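Handheld gripper for recording demos: mesh pads or plain rubber?

Posted by Abhishek Sisodia

Hi all, long-time reader, first question from me. We're a small group trying to pick one handheld gripper for collecting manipulation demos, and I've been stuck on it for most of January. I have two units on loan, a Tendton and a Hapeta. Both have a wide fisheye camera on the body looking out past the fingers, both have two fingers, and the trigger feels close enough on either one that I can't choose on that.

Where they part ways is the fingers. The Tendton has curved black shells with a dark mesh pad on the inside. The Hapeta has flat fingers with plain rubber. My test is a dull one: walk up to the metal cabinet, pinch the handle or the key in the lock, pull, let go, step back, do it again. Recessed handles are where I keep fumbling, and the keys are worse!

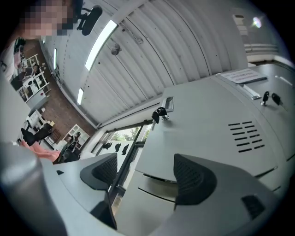 I've done 800 pulls so far, split evenly between them, and the mesh pads slip less on the key but feel mushy on the handle (I can't tell when I've really got hold of it). The rubber is the other way around. It gives me a nice solid bite on a handle, and then the key just rolls out sideways.

My other headache is exposure. With a lens that wide I always get ceiling lights and windows together, and on the Hapeta the picture goes dark for a moment whenever I tilt up. The Tendton copes better but the colors drift between takes. We'll be training on this stuff, so I'd like to get it right before we record a few thousand more episodes.

So, two things. Has anyone used mesh pads long enough to know how they wear? And do you lock exposure, or leave it on auto and let the model deal with it?

Štefánia Kuruc

Mesh, no contest, if you're doing small objects. Mine went 2,434 grasps before the left pad started to lift at one corner, and a dab of contact glue sorted it. The mushy feeling goes away once you stop squeezing so hard. I used to crush everything for my first couple of sessions, then one afternoon I eased off and my success rate on keys got a lot better.

For handles I close the fingers a bit before I get there so they go in as a narrow shape, then open them inside the recess and pull with the backs. Looks silly, works great. I don't know if your policy will like it, though, as the gripper width signal ends up backwards from what it would be on a normal grasp.

Exposure: lock it. Set it pointing at the thing you're grabbing and let the windows blow out. I lost a whole batch to auto exposure on a bright day and I'm still a little sore about it.

Check your latency as well while you have both units on the desk. My older Tendton firmware had the width reading trailing the video by 13 frames after a long session, and I only caught it when I plotted the two together. A restart between batches cleared it for me. 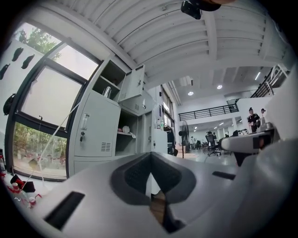

Meirion Ifans

I'd go a different way on exposure. Locking is fine if you only ever record at 2 in the afternoon, but we do mornings and evenings too, and a value that's good at lunch is mud by supper. We cap the shutter so nothing smears and leave the gain on auto. The picture gets noisy in the evening and the training hasn't minded so far.

On pads, get a spare set of each and swap them. The Trillum adapter plate fits the Tendton fingers (not sure about the Hapeta, sorry) and it takes a couple of screws. Just don't mix pads inside one dataset without writing down which was which, I did that once and ended up throwing the lot away.

Tin-yau Sin

rubber here. mesh collects lint and then it looks different on camera every week. blow it out with canned air if you do go that way

Abhishek Sisodia

Thanks everyone, this is super helpful. I tried the open-inside-the-recess trick this morning and got it on my third go, so the Tendton is staying for now. Going to plot the width against the video tonight and I'll post back if it's lagging. Meirion, do you remember if the adapter plate changes how far the fingertips stick out? I'd have to redo my calibration if it does.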